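25/11/2025 - Riltico bench, table swap follow-up

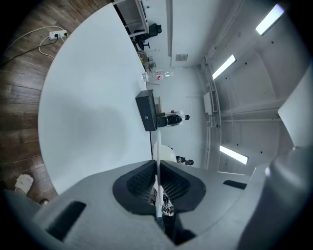

Narendra Rajput wants the old bench gone for good and the new table signed off this week. I'm not signing yet. The catalog page from Stirby says the top takes 2,000 wipe-downs before the finish dulls, and I have no idea who did the wiping or what with. Our old one was promised 1,000 and looked tired by June. The white is pleasant to work at, I'll give it that, and the rounded edge is kinder to forearms than the square one we had. My bigger complaint is at floor level: the power strip is still lying on the planks with cables wandering off it, which is the exact thing the new table was bought to fix. Moving the furniture did not move the wiring.

What was agreed, for the record:
- strip comes up off the floor, fixed under the table
- white cables and black cables labeled at both ends
- bottles get a home that isn't the far edge of the table
- floor kept clear, scraps included

I don't believe the second one will happen. We labeled everything on the Te Moana job too, and half the tags ended up in the vacuum.

On the strip. Narendra's idea is adhesive pads, 8 of them. I've seen adhesive pads under a table before and I've also seen them on the floor under a table. Screws would hold, but I don't know how thick the top is and I'm not drilling blind into something we may still send back. Suggested a clamp-on tray. He says the tray will catch knees. Possible. We could just try one, it's not expensive.

On the bottles. They're clear plastic and people put them down wherever they stop walking. A shelf got proposed again. We had a shelf. It filled up with Brumance sample tins within a month and the bottles came back to the table. I would sooner have a crate at the end of the bench, something ugly enough that it doesn't attract anything else.

Wobble: leaned on the long side, then on the end. Some give on the end. Narendra says it's the floor, because the planks aren't level near the wall. Could be. The old bench stood on the same planks and didn't do it, or I never noticed. Need to turn the table end for end and lean on it again before blaming either one. Takes two people and everything has to come off first.

Finish test: marked out a small patch at one corner with tape. Wiping it 8 times a day with the usual cleaner, tally on the card taped underneath. Please don't put mugs on the patch. If it still matches the rest when the tape comes off I'll withdraw the remark about the catalog.

Still open: tray or pads, crate, turn the table. Stirby return form is in the drawer, not filled in.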